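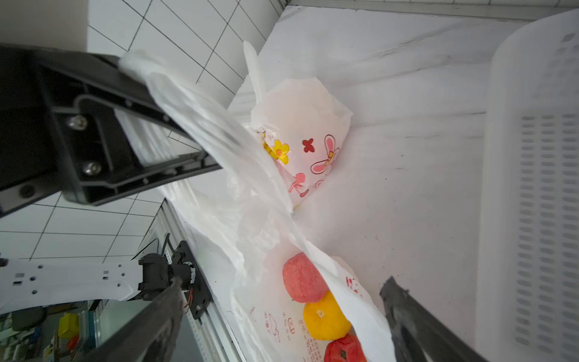 Žofie Kubíček wanted to know whether the people who used to pack the bags would still be packing bags in the spring, and if so, which ones. The question was put to management at the staff meeting in April, before the presentation had reached its second page, and it set the direction for the rest of the hour. The following item summarizes the answers given at that meeting and the arrangements agreed since then.

Pluto at the Eltska Store: Where We Stand

The automated picking and bagging station known internally as Pluto has now completed its first period of regular operation at the Eltska store. The station was supplied by Jenico and is used for collection orders only. It handles groceries that are sold by the piece, including fruit and vegetables, and it works from the same order list as the staff at the collection counter. Customers who shop in person are served as before.

During the trial period, Pluto was limited to 9 orders an hour. This limit was set by the store and not by the supplier, and it will remain in force until the end of summer. The station is given small orders first. Orders containing glass, eggs or anything from the deli counter continue to be packed entirely by hand.

A total of 287 collection orders passed through the station in its first month. Each one was checked by a member of staff before it was handed over. Soft fruit was the most frequent reason for a bag to be opened again and repacked. Bags that had to be gathered and lifted by the neck were the second. Jenico has adjusted the grip settings twice in response to notes written by the morning shift, and a third adjustment is planned.

Changes to Duties

No position at the Eltska store has been removed as a result of the station. Management confirmed this at the meeting and has since confirmed it in writing to all employees. Three packing positions have been redefined. The employees concerned now divide their time between checking finished orders, preparing goods for the station and helping at the collection counter during the late afternoon.

The new role is titled order attendant. It is placed one pay grade above the former packing role, and the higher rate applies from the first day of training. Employees who prefer to remain in a packing or stocking role may do so. Two have chosen this option, and their schedules have not been altered.

Several employees pointed out that checking is tiring in a different way from packing. The work involves less lifting and less walking, but it requires steady attention, and the attendant has little influence over the pace. Management accepted this point. Attendants now rotate away from the station after 90 minutes, and no one is scheduled there for the last two hours before closing. A stool with a back support has been ordered – the one in use at present was taken from the break room and should be returned there when the new one is delivered.

Concern was also raised about the notes field on the station's screen, which allows an attendant to record why a bag was repacked. Some employees had understood that these entries would be used to judge individual performance. They will not be. Entries are stored without the name of the attendant and are sent to Jenico once a week. Supervisors see the weekly summary only.

Safety and Access

Employees are reminded that the area within the yellow floor marking is closed while the station is moving. The stop button must be pressed, and the green lamp must be out, before anyone reaches in to free a bag or pick up a dropped item. This applies to supervisors and visitors as well. Twice in the first month an employee reached across the marking to straighten a bag. There was no injury in either case, but the distance to the arms was shorter than it should have been, and the marking has since been moved outward.

Crates must be set down fully against the side of the station. If a crate is crooked, the station will pause and wait for an attendant. Please do not push a crate into position while the arms are in motion.

Loose sleeves, lanyards and scarves are not permitted at the station. Aprons with the short tie are available from the supply cabinet in all sizes except extra small, which is on back order.

Training

Training for order attendants takes place over four mornings, beginning at 7:30 a.m., before the store opens. The first two mornings cover safe access and restarting the station after a stop. The remaining mornings are spent on live orders with an experienced attendant. All training hours are paid, including those that fall outside an employee's usual shift.

Employees from the Kopecký store who wish to attend may apply through their supervisor. A station has not been ordered for Kopecký, and no decision on one will be made before the results from Eltska have been reviewed. The review will begin when the station has completed 1000 orders. It will consider staff comments alongside the order records, and a written version will be posted in the break rooms of both stores.

Comments may be submitted on the form kept beside the time clock or given in person to any shift supervisor. Forms do not need to be signed. Ms. Kubíček has agreed to collect questions from the morning shift ahead of the next meeting – those from the afternoon shift should be left in the office by 3 p.m. on the day before.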